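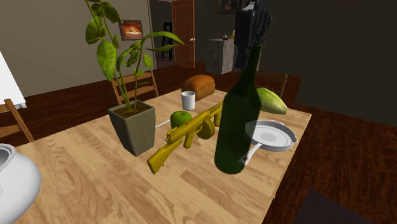
Figure 1. A dark green glass bottle standing near the front of a wooden table.

Reporting Violent Crime: Court Coverage in Two Regional Newspapers
Student project report, Department of Media and Society
Submitted by Anil Pillai, 09/10/2020

1. Background
Most people learn what happens in the criminal courts from the press. This project examined how two regional titles, the Dulen Courier and the Fonitari Post, reported trials for assault and robbery, and whether the sentence was given the same weight as the offence.

2. Method
The online archives of both titles were searched for the words "assault", "robbery" and "jailed". The search returned 1091 items. Duplicates, opinion columns and reports of fewer than 55 words were removed, and 500 articles were then drawn at random for coding. The coding sheet was adapted from one used on the Naidu module and tested in March.

3. Findings
Opening paragraphs in both titles dwelt on the weapon or on the appearance of the defendant. The sentence was usually left to the closing lines. The Courier named the court in nearly every report; the Post often did not. Acquittals received little space - in several cases a trial was reported on its first day and never mentioned again.

Longer articles, of more than 1000 words, were the most likely to quote the victim or a relative. They were also the only ones to explain how the judge had reached the sentence.

4. Limitations
Printed editions were not consulted. The Pikis magistrates' court list was unavailable for part of the period, so the number of unreported cases could not be established.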